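漫画读书会十月例会会议记录

时间：2023年10月13日，星期五，晚七点（实际开始时间为七点一刻，理由是大家在等人，等的人又在等大家）
主持：蒂武西奥·西斯内罗斯（Tiburcio Cisneros）
记录：本人，上次例会缺席，故按惯例当选
出席：17人
请假：6人，其中两人写了理由，一人写的理由是“看完第五卷心情不好”

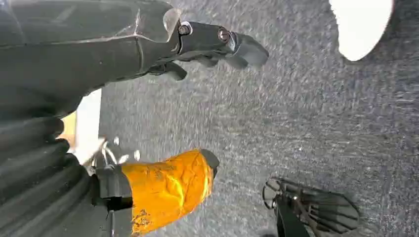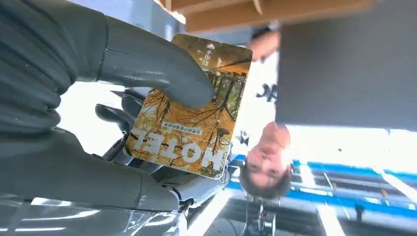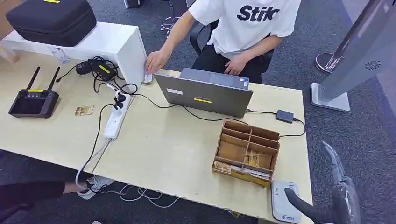

一、通过上次会议记录

上次记录经两处修改后通过。一处是把“激烈讨论”改为“讨论”，另一处是把“讨论”改回“激烈讨论”。提出第一处修改的人对第二处修改表示保留意见，要求记录在案。现记录在案。

二、剧透规则

本次会议提前声明：凡议程第三项及以后内容，涉及《霍洛姆霍姆》（Holomholm）最新一期的重大情节。尚未读完者可去走廊。有两位去了走廊，五分钟后回来，说走廊里听得更清楚。

主持人借此机会重申四月份定下的规则：新刊发售满一周后方可在群里谈结局，谈封面不受限制。老周问，如果封面本身就是结局怎么办。他指的是上一期，封面上画着守灯人的空斗篷挂在钉子上，翻开一看，最后一页也是空斗篷挂在钉子上。会上一致认为这是出版方的责任，本会无权处分。

关于“发售满一周”从哪天算起，有人主张从书店上架算，有人主张从自己拿到快递算。后一种意见若被采纳，住在河对岸的几位会员将永远处于受保护状态。表决结果，从上架算。河对岸的会员投了反对票。

三、《霍洛姆霍姆》最新一期讨论

先由阿宁作内容提要，原定五分钟，用时二十分钟。要点如下。

主角的姐姐罗夫莱斯（Robles）在前四卷里一直负责记账、包扎和劝人别去，本期终于得到了自己的能力：凡是她亲手写下的债，欠债人必须偿还，不论活人死人。她是在码头仓库那一夜得到的，给她能力的是盐行的老太太，后者当场化成一堆盐。编剧用了整整六页画这堆盐，画得确实好。

支持意见：罗夫莱斯早就该有自己的线。她的能力同她的性格接得上，前面三卷里随手画的账本，现在回头看都是铺垫。小郭带来了第二卷，当众翻出账本出现的那一格，证明上面的字迹已经可以辨认，写的是“盐，未付”。全场安静了一会儿。

反对意见：老周认为，一部漫画里最后一个普通人也有了超能力，等于饭馆里最后一个服务员也当了老板，以后没有人端菜。他又说，罗夫莱斯好就好在她什么都不会，每次都靠嘴，现在她往纸上写几个字就行了，嘴白长了。阿宁回应说，老周上个月还嫌她话多。老周承认说过，但坚持这是两回事，并拒绝解释是哪两回事。

折中意见由主持人提出：能力可以有，代价没讲清楚。罗夫莱斯写下别人的债，那她自己欠的债由谁来写？第四卷里她明明欠了摆渡人一条船。有人认为这是下一期的伏笔，有人认为编剧忘了。按本会过去的经验，后者可能性较大，参见第一卷里那条狗。

（关于那条狗的讨论，本会已于去年决议不再列入议程。现场仍有人谈了八分钟，不作记录。）

关于画面：普遍认为新任上色师比前任克制，夜景终于能看清谁在打谁。小郭觉得太清楚了，打斗露怯，有一格里主角的左手长在右边。经传阅，确认属实。老周说这也许也是能力。

关于翻译：“盐行”在前几卷里译作“盐铺”，本期改了，没有说明。会上决定给出版方去信询问，由上次去信没有收到回复的那位会员继续负责，他熟悉流程。

四、下期共读书目

候选三部。

《普拉沃德奥》（Pravodeo），法庭题材，全一卷，100页出头。优点是薄。阿宁预先看过，说主角每打赢一场官司就忘掉一个认识的人，结尾他站在自己家门口按门铃。老周指出阿宁刚刚把结尾说了。阿宁表示这部书出版已满一周，符合第二项刚通过的规则。规则制定者们无话可说。

《斯图尔塔诺》（Stultano），喜剧，连载中，讲一个反派组织的人事部门。已有会员读过前两卷，评价是笑了，但笑的时候想起了自己单位。

重读《霍洛姆霍姆》第一卷。提议者希望借此彻底查清各条伏笔。主持人问，是否包括那条狗。提议者沉默。

表决：《斯图尔塔诺》九票，《普拉沃德奥》五票，重读两票，一人弃权，理由是他三部都没听清。通过《斯图尔塔诺》，先读第一卷。《普拉沃德奥》列为备选，读过结尾的会员（现为全体出席会员）可以从前面开始读。

五、公共书架

书架现存漫画128册，较四月清点时少了几册，多了一本菜谱。菜谱无人认领，有人翻到红烧那一页，建议暂时留着。

缺的是《霍洛姆霍姆》第三卷两册和一套短篇集的下册。主持人提醒，借书请在本子上写名字和日期。目前本子上最近一条登记写的是“我，昨天”。经辨认笔迹，有三名嫌疑人，均否认。

小郭提议效仿罗夫莱斯，由一人亲手写下所有欠书，看看书会不会自己回来。提议获得掌声，未付表决。阿宁还是写了一张，贴在书架侧面。截至散会，回来一册，是菜谱的下册。

关于装书套：赞成与反对双方的论点与七月相同，双方的人也相同，不再重复。维持现状，即谁想套谁套。

六、年末活动

拟办一次旧刊交换，每人限带十几册，须为自己读过的。老周问，不喜欢的能不能带。主持人说交换的意义就在这里。老周又问，带来的书没人要怎么办。按章程，由带来者带回去。老周说那他要考虑一下。

活动名称征集到两个：“换刊日”和“罗夫莱斯清债夜”。第二个呼声很高，但有会员担心新人看了不敢来。暂定第一个写在通知上，第二个写在括号里。

海报由小郭画，条件是不准任何人在草稿阶段提意见。条件获得通过，随后有四人提了意见。

七、其他

有会员反映群里表情包过多，影响查找历史消息。回应者在群里以表情包作了回应。

有会员询问能否邀请编剧来线上座谈。主持人表示可以写信问问，问题须提前收集，每人一个。当场收到的问题里，超过半数关于狗。

会议于九点四十分结束。下次例会时间另行通知，请各位读完第一卷再来，至少读到反派组织发年终奖那一章。

待办：
阿宁，整理本期提要，压缩到一页以内。
小郭，海报草稿，以及把第二卷放回书架并登记，写全名。
主持人，座谈邀请信，下次例会前交初稿。
老周，说明那是哪两回事。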